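Slide 7 – looking after the two-arm bench

(Don't rush this one, the last slide ran quick and people will still be writing.)

So, we've had the why, and now I'd like to spend a little while on the upkeep, the bit I'm fondest of. Our bench at Inbridge runs two small arms facing each other across one table, and everything I know about keeping them cheerful I learnt by getting it wrong first.

Monday mornings start with the wires. With the power off, I run a finger along each red and white pair, joint by joint, and look for anything pinched or rubbed. A loop that's too tight pulls its plug out bit by bit, and you'll spend a whole afternoon blaming the software (I did, at Dredska, and I'm still a bit sore about it!).

Then the screws. Servo horns work loose – they just do – so we go round all of them every 268 hours of running. Why 268? That was when the first one fell off, and the number stuck.

Next, homing. Both arms go to rest, we check the zero marks, and we let each one move slowly on its own before they share the table. Give it 4 minutes. Have a biscuit.

Grippers last. We wipe the fingertips and swap the pads after 1,000 grips, or sooner if cloth starts to slip. The spare pads live in the Arruda tin, please put the lid back on.

(Click on. Let people look before you carry on talking.) 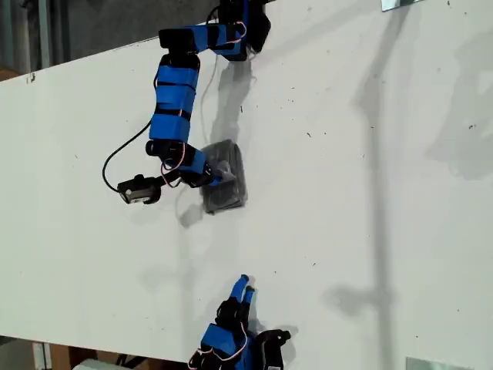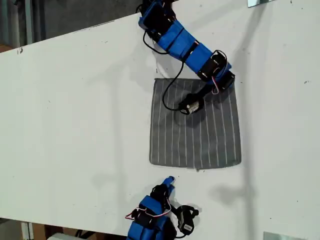
Photos: Omard bench team

Point out the wiring at the joints, top arm first, and how much slack there is in the black cable. Ask who has had a plug work loose – there are always a few hands. Then on to slide 8, the spares list.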